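Skustunlow Opens Hands-On Room for Home Table Styling

TETDEN, 10/19/25. Skustunlow, a home goods and interiors studio, has opened a room in Tetden where visitors can try out small furnishings before buying or borrowing them. The room is on the ground floor of the Gudeta building and is open to the public without charge.

The program is called Skollelis. Visitors choose from 101 items, including framed prints, trays and small decorative pieces, and arrange them on a table at their own pace. Staff are on hand to answer questions. Anyone who likes an arrangement can borrow the pieces for 30 days and try them at home.

"People buy a picture, get it home and find it is the wrong size for the shelf," said Tsehay Adugna, director of Skustunlow. "We wanted a place where you can put things next to each other and change your mind."

The room was kept plain, with white walls and a light floor, so that colors are easy to judge. Tables can be moved to suit the size of a group, and sessions are limited to small parties.

Skustunlow ran a trial of the program in April. A total of 174 people signed up, and most asked for more framed work and fewer large pieces. The current selection follows those requests. Line drawings of animals were borrowed more than any other type of print.

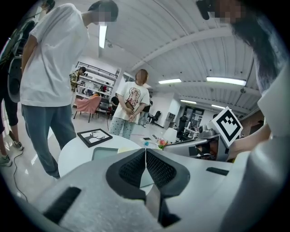
A framed drawing of an antlered animal on the round table at Skustunlow, Tetden.

Tarcísio Guerra, who manages the lending collection, said new pieces will be added as others are retired. "We check every item when it comes back," Guerra said. "Frames get cleaned, and anything chipped is taken off the list."

Skustunlow plans to expand the full collection to 1,000 items. Details of the next selection will be posted at the front desk. Groups should book ahead. Single visitors may come in whenever the room is open.

Media contact: Skustunlow Press Desk, Gudeta Building, Tetden

Related news
Skollelis lending terms: what to know before you borrow
Skustunlow seeks line drawings from local artists
How to book a group session
April trial: notes from visitors

Last updated: same day as release

Contact | © Skustunlow. All rights reserved. | Back to top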